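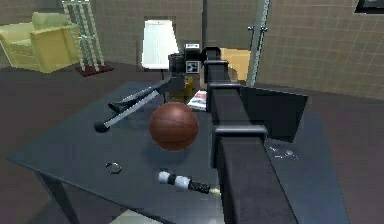 Sevetti, 23/12/2025. Hanero is very happy to announce that Wallov, its practice world for tabletop robot arms, is now open to everyone, after a long November spent with early users who were generous with both their time and their complaints.

Wallov gives a school, a small lab or a patient hobbyist a simulated living room to work in, with a table full of everyday things to reach for. A basketball asks something very different of a gripper than a thin booklet does, and we wanted people to find that out on a screen first, over a cup of coffee, with nothing to sweep up afterward!

The starter kit comes with 19 rooms and 447 household objects, and you can move the furniture, swap the lamps and clutter the table as much as you like. The arm model carries a square marker on its gripper head, so teams that track position by camera can practice that part too.

A one-year license costs $106 per seat, and classrooms of up to 40 students pay a single flat fee. Orders and questions are warmly welcomed through the Hanero web shop.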